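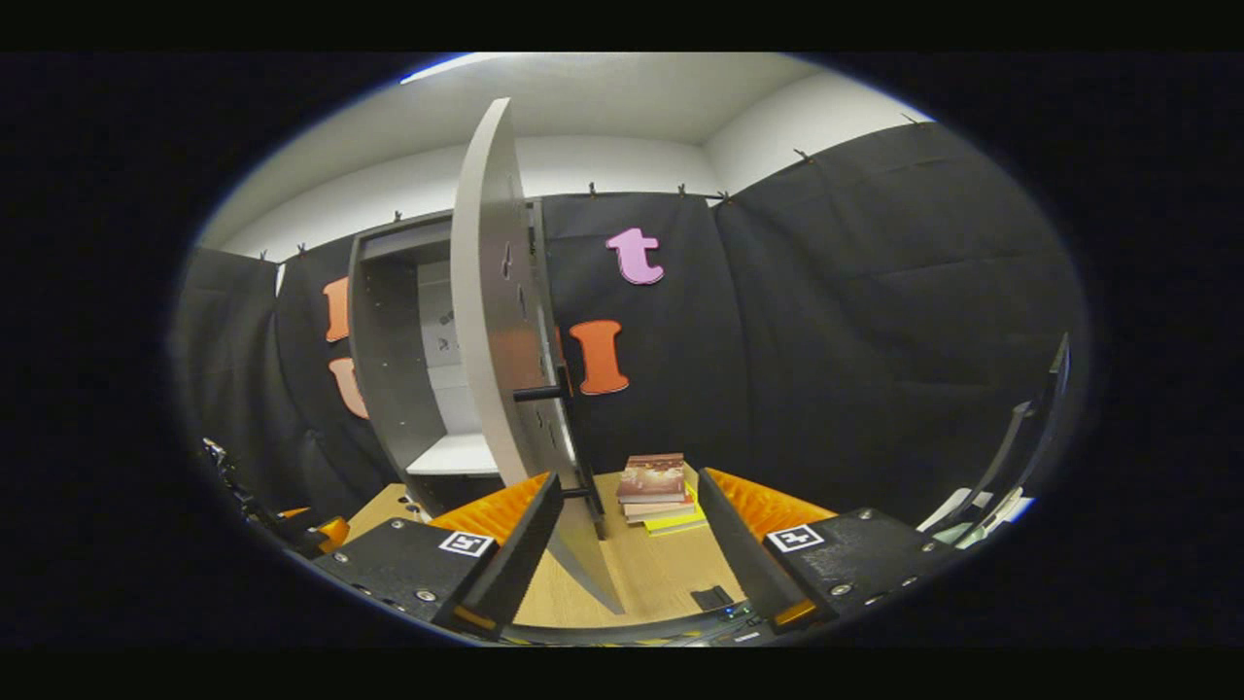
Kanini Khaemba wrote under my last post that she'd never buy a soft pad kit again, the old ones she had went slick inside a month and she was wiping them down every morning. Fair enough! I had the same trouble with my first set. But I've been running the Dadska pad kit on our hand-held grippers since June and I'm a lot happier, so let me go through what it's like to live with.

First, the fitting. The kit comes as two pads per gripper, already ribbed, plus a bag of screws and a little card for the marker plates. The instructions say 20 minutes. It took me roughly 90, and a good chunk of that was hunting for a screw that rolled under the bench (my fault). The screws are tiny and easy to mix up, and the ones for the plate are a hair longer than the ones for the housing. Mix them up and the finger binds when you close it. Put them in separate cups before you start.

The part I really like is the grip. We do a lot of awkward stuff at our table - doors and handles, cups, stuffed toys - and the ribs give just enough that you can hold something squashy without crushing it. My old pads were fine on boxes and hopeless on anything round.

Now the markers. They're square and they sit flat on top of each finger, and if one goes on crooked you'll be chasing bad tracking all afternoon. Maureen Dawber showed me her way, which is to close the jaws on a ruler first and line both plates up to that. I do it every time now. Check the plate screws after the first day too, mine had backed out on one side. Snug them up, don't crank them, the threads are soft.

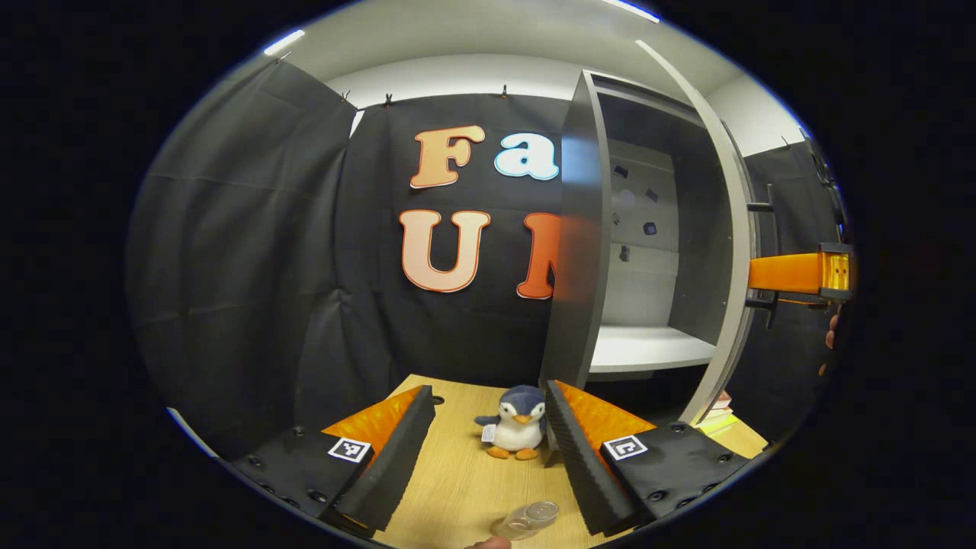 As for cleaning, it's a damp cloth and a drop of dish soap, then let them air dry before you put the gripper away. I tried the Crabtree wipes and they left a film that made the pads squeak, so skip those. Lint gets down between the ribs and an old toothbrush picks it right out. I do ours once a week and so far they've stayed grippy, with a bit of wear at the very tips on the hand I use most.

Gripes? The spares, mostly. You can't buy one pad, you have to buy the pair, and the part number on the bag (mine ends in 611) doesn't match the one on the order page. I sent an email, got a nice reply, still got the wrong ones the first time. And I wish they'd throw in a driver that fits, the one I have is a little too fat for the plate screws and it's chewed up one head already.

I'd still buy it again, and I've got a second kit on order for the other bench. 3 stars for the instructions, full marks for the pads. Kanini, if you want to try a pair before you spend anything, send me a note and I'll mail you my spares once the right ones show up.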